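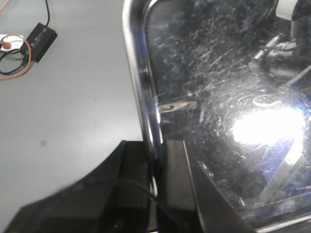 New bench rules for robot arms at Ultatlow

2 November 2019

I spent a morning last week at the Ultatlow workshops, where a new set of house rules for small robot arms has just come in, and I came away with a photocopy of the lot and a surprisingly strong opinion on cable ties.

The rules run to four pages and cover all the benches where arms are used for handling trials. Lucian Anghel wrote most of them over the summer. He says the old version was a list of things people had been told off for, in the order they'd been told off, and I've seen it, and he's being kind.

So what's changed? The big one is leads. Anything with a cable that sits within reach of an arm now has to be checked before each run, by hand, with the arm stopped. Loops of slack must be kept out of the path of the fingers, and that includes the arm's own wiring at the wrist (the bit everyone forgets, me included, back when I did this for a living).

Then there's shiny stuff. Metal trays can still be used, scratched or not, but whoever is running the trial has to look at what the wrist camera is getting before they start, with the overhead lights on as they will be for the run. If there's glare, you move the tray or you move the lamp. You don't just write "bright spot" in the log and carry on!

Speed has a section to itself. The first pass over any new layout must be done slowly with a person at the stop button, and if anything on the bench is shifted afterwards, even a little, it counts as a new layout. I can see that one causing some grumbling.

Ravindran Gounder, who runs the benches day to day, told me the log came to 2868 runs last year, and the notes he most wanted were usually missing. "I'd get the time and the initials and nothing about what was on the table," he said. From now on each entry needs a line on the layout and a line on anything touched by accident, however gently.

Two of the tenants, Sondero and Warrier, have already signed up. Dretance has asked for more time on the speed section and should answer before the end of November.

Printed copies are at the front desk, and Lucian would like comments in writing, please, preferably with the rule number on them. Mine was about rule 14, and he's already disagreed with it.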